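Old picture cards find new fans as Grenivlow swap evening grows

Posted in October by the Community Desk
14 shares | 3 comments

If you have a shoebox of old picture cards sitting at the back of a closet, there is a room full of people in Grenivlow who would very much like to meet you. The Grenivlow card swap, which began last winter as a handful of neighbors trading duplicates over coffee, has grown into a proper monthly get-together, and the latest one drew some 70 people to the Sketer Building on a chilly October evening.

The doors opened at 6 p.m. and the coffee was gone well before seven, which tells you something about the turnout (and perhaps about the size of the coffee pot). Families came straight from supper, a few older collectors came with binders that must have weighed as much as a small dog, and there was plenty of friendly haggling all the way up the stairs.
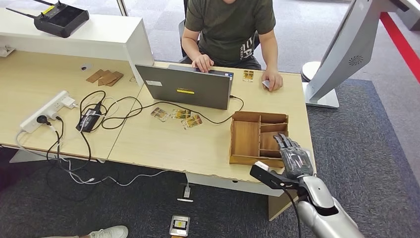 Picture cards on a desk, with a laptop close by.

For anyone who has not been along yet, the rules are pleasantly simple. You bring cards you no longer want, you lay them out where people can see them, and you trade one for one unless both sides agree on something different. No money changes hands before 8 p.m., when the selling table opens for the last hour. The organizers brought in that rule over the summer after some of the younger visitors felt a bit outbid, and most people we spoke to seem glad of it.

Much of the talk this time was about the Dhanial set, a run of 100 illustrated cards that were tucked into boxes of tea sold across the valley for many years. Almost every family here seems to have had a few of them in a kitchen drawer. Complete sets are hard to come by, partly because children played with the cards until the corners went soft, and partly because the last 20 were given out for only one season before the tea company closed its doors. One visitor had come in needing just a single card to finish a set started by a grandmother, and went home still needing it, but in very good spirits and with two phone numbers to try.

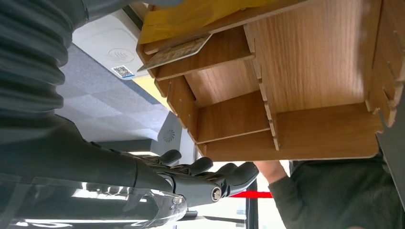
The swap has also started keeping a shared list, so that people hunting for a particular card can leave word of it and those with spares can get in touch between meetings. Anyone can add to it, and you don't need to be a serious collector. Birds, flowers, trains, old film stars — if it was printed on a small piece of card and somebody once saved it, it probably has a place on the list. The list will be kept at the front desk of the Esus Library during regular hours, and the librarians have kindly agreed to add names over the phone for people who can't easily get into town.

The next swap will be held in the same room, again from 6 p.m. Admission is free for children and $5 for adults, which goes toward the rent and, we are told, a larger coffee pot. Beginners are very welcome, and there will be a starter table where newcomers can pick out a few common cards to get going. Parking behind the building fills up early, so the lot beside the library is the better choice if you don't mind a short walk.

3 comments

teatin_lid
So pleased to see the Dhanial cards get a mention! My mother kept ours in a biscuit tin, and I think my brother still has them. Going to call him tonight.

Marshroad22
Is the starter table there all evening or only at the beginning? I can't get there until after seven.

oldbinder
Lovely evening, but please could we have more chairs next time. My knees aren't what they were.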